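Gusano Gets a Second Arm

So the second arm is finally up and running, and I have been useless at everything else since. Dishes, laundry, the emails I owe people, all of it has been sliding while I stand in the workshop at eleven at night saying "just one more run" to a room full of extension cords.

If you're new, Gusano is the name of the project, and it means worm. It got stuck with that name back when I only had one arm and the wiring hung off it in a way that made Saron Belay laugh so hard she had to put her coffee down. The wiring is better now. The name stayed.

I rent a corner of a shared shop called Plirov, along with a bunch of people who mostly make furniture and one guy who restores accordions (hi, Bernd!). For most of last year the plan was a single arm that could move kitchen stuff from one spot to another, and it did that fine. Then I tried to get it to deal with anything that had a lid and, well, you try holding a pot still and opening it with one hand. The whole thing just slides off across the table. I spent a month being clever about it with rubber feet and little fences, and then I gave up and started saving for arm number two.

Getting the arms bolted down took way longer than I'd planned. I wanted them far enough apart that they couldn't whack each other in the elbow, but close enough to share the middle of the table, and those two wishes fight the entire time. I moved the left base three times. The first time it could reach everything except the one place I needed. The second time I had the plate turned wrong and didn't notice until all the bolts were in. Third time, fine, and I swore I'd never touch it again, so naturally I'm already thinking about shifting it a bit.

The table itself is low-tech and I love it. It's brown paper with blue tape in a grid on top, so I can say "put the bowl in that square" and put things back pretty close to where they were on the last run. Imke Wunderlich, who has much steadier hands than me, offered to lay the tape for me and I said no, I've got it. I should have said yes! There are wrinkles in it and a couple of bits that wander off on their own, and every time she walks past she looks at them and then looks at me.

Anyway, the job I've been working on all week is the white pot with the orange-red handle. The right arm does the gripping, the left arm hangs back and waits its turn, and there are a couple of pale green plates out on the grid so there's something to work around. I like having other stuff on the table. It's too easy to get a thing working on a bare surface and then have it fall apart the minute a plate shows up, and my actual kitchen counter has never been bare in its life. 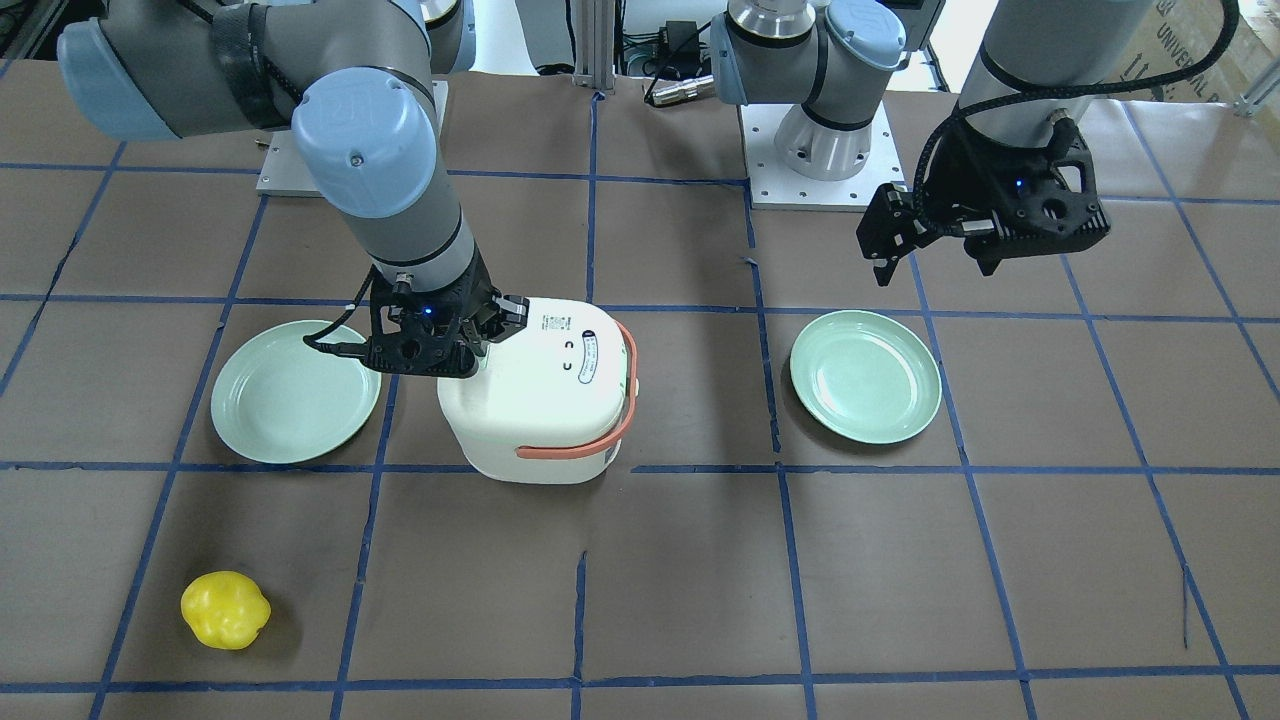

The grip was the part that ate my weekend. A domed lid is a pain because there's hardly anything flat on it for two fingers to grab, and my first few tries came down right in the middle, where the fingers just skated. Coming in at the rim works a lot better. You need the angle right, though, and the angle depends on the wrist, and the wrist depends on where the elbow ended up, and the elbow was doing something goofy that I'd told it to do back in October and forgotten.

I keep a notebook for this (paper, pencil, very coffee-stained) and on Sunday I logged 44 tries. Of those, 19 were what I'd call good, meaning the gripper closed where I wanted and the pot didn't scoot. That doesn't sound amazing, but most of the bad ones came before lunch, when I still had the fingers closing too fast. I slowed them way down and it was like working with a different machine. Slower is so boring to watch, and so much better.

The other thing I fixed was cables. I have learned to hate cables. With one arm you can sort of let them dangle and hope, but with two arms there's always a loop somewhere that wants to catch on something, and if it does the arm doesn't care, it keeps right on going. I put a sleeve on the left forearm and left enough slack at the wrists for them to turn all the way without tugging. Lợi Bạch told me to do this months ago. Lợi, I am sorry, you were right, I owe you lunch.

A few of you asked about the software side after the last post. It's still a mess! There's a chunk I wrote for the single arm, a second chunk that's basically the first one copied with "left" typed in everywhere, and a thin little layer in between that decides who goes first. The waiting arm just parks itself up in the air until it gets the okay. I know there are smarter ways to do it. Augustina Eshun has sent me two long messages about smarter ways to do it, with diagrams, and I'm going to read them properly once I stop being scared of them.

What I haven't got yet is the handoff, where one arm takes something from the other. I tried it a couple of times with a rolled-up dish towel, figuring a towel can't break, and both grippers held on and neither one would let go. I stood there with my hand on the stop button watching two robots have a very slow tug-of-war. The towel has a hole in it now.

Next up is the yellow pepper. Peppers are lumpy and shiny and no two of them are shaped alike, so whatever I work out for the pot won't help me much. I'm thinking softer pads on the fingers and a lighter squeeze. If anybody has a favorite material for gripper pads that doesn't go gummy after a few weeks, please leave it in the comments, because the stuff I bought last time picked up every crumb of sawdust in the building. I've got shop time again Thursday night and I'd love to have something to try by then.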